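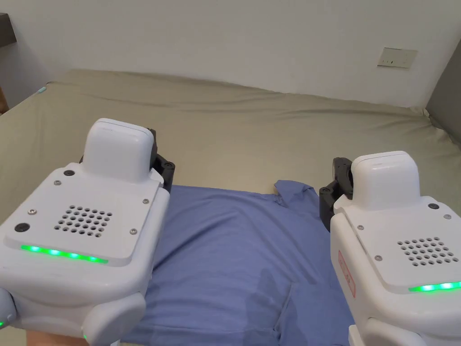 Presupuesto de octubre: pinzas, recambios y lo que no sale en la hoja de precios

8/19/24

Tengo que cerrar la lista de compras antes de octubre y todavía quedan tres partidas abiertas. Las dejo por escrito porque el año pasado las llevé en una hoja de cálculo sin comentarios y en primavera ya no recordaba por qué había descartado la mitad de las opciones.

El punto de partida es sencillo. Trabajamos con pinzas de mano en pareja, una por brazo, para tareas de ropa: extender, doblar, apilar. El equipo actual funciona, pero no hay repuesto. Si falla una unidad se para el puesto entero, porque una pinza suelta no sirve para doblar una camisa. La unidad mínima de compra es por tanto la pareja, y cualquier oferta que venga con precio por pieza hay que multiplicarla por dos antes de compararla con nada.

Proveedores

He pedido oferta a dos. Enov vende la pareja montada, calibrada y con maleta. Draken vende el cuerpo por un lado y las mordazas por otro, con un plazo de entrega de 20 días laborables para el cuerpo y sin compromiso de fecha para las mordazas. En papel Draken sale más barato. Sumando portes, el segundo juego de mordazas y las horas de montaje, la diferencia se queda en 13 euros por pareja, y con ese margen prefiero no tener que perseguir dos pedidos.

Las mordazas son el consumible real. El juego cuesta 448 euros en la tarifa de Enov, sin IVA. Pedí precio por cinco juegos y el descuento es simbólico. De momento presupuesto dos: uno para montar y otro en el cajón.

El textil

Partida pequeña que siempre se queda corta. Hacen falta prendas de varios colores y tejidos, y también fondos distintos. Una camisa azul sobre una sábana caqui se distingue sin esfuerzo; una camisa beige sobre esa misma sábana es otro problema, y conviene tener los dos casos.

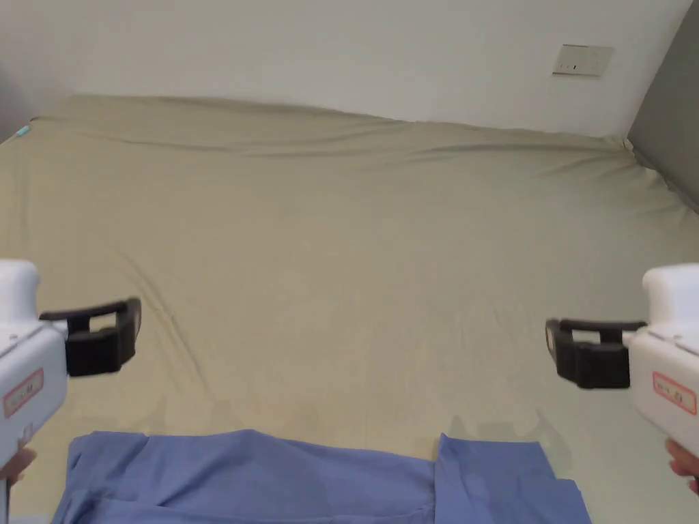 Camisa azul sobre bajera caqui, con una pinza a cada lado.

Las bajeras ajustables tienen una ventaja práctica: se tensan en un minuto y no se desplazan al tirar de la prenda. Siguen quedando arrugas, y para nosotros es aceptable. No voy a comprar una plancha industrial para eliminar un defecto que existe en cualquier dormitorio.

He puesto 700 euros para textil en todo el ejercicio, incluida la lavandería. Se reparte así: prendas de segunda mano por lotes, sábanas nuevas (las usadas llegan con el elástico vencido) y un bono de lavado. Las camisas con cuello rígido van aparte porque duran menos de lo que dice su precio y no admiten lote.

Mesa o cama

Se planteó comprar una mesa regulable Kakakhel para todas las tareas de ropa. La mesa tiene sentido para doblado repetitivo: altura constante, superficie firme, postura cómoda. El operador trabaja de pie y no se inclina. La cama obliga a estirar los brazos, cede al apoyar y cambia de altura según el colchón.

Aun así, no sustituye a la cama. El comportamiento de la tela sobre una superficie blanda es diferente, y las tareas que nos piden ocurren en viviendas. Dejo la mesa como compra condicionada: entra si queda saldo después de las pinzas, y si no, pasa al ejercicio siguiente. Un tablero sobre caballetes cubre el hueco con poco gasto.

Software y registro

La licencia de Etach se renueva en octubre. Es anual, por puesto, y no prorratea. Con un segundo puesto hay que contratar dos licencias completas aunque el segundo arranque a mitad de periodo. He preguntado si se puede alinear la fecha de alta y me han contestado que sí, pero por correo y sin referencia de oferta. Hasta que no lo vea en un PDF lo cuento a precio entero.

El almacenamiento lo cargo a infraestructura general. En ejercicios anteriores estaba dentro de esta partida y deformaba el coste por puesto.

Orden de compra

Primero la pareja de reserva con Enov y los dos juegos de mordazas, en el mismo pedido para pagar un solo porte. Después el textil, en dos tandas. La licencia va por calendario. La mesa, al final.

Pendiente de confirmar: si la garantía de Enov cubre el desgaste de los tornillos de la mordaza, si la maleta admite las pinzas con las mordazas puestas y qué plazo dan para reparación fuera de garantía. Las tres preguntas están enviadas. Actualizaré la entrada cuando tenga las respuestas por escrito.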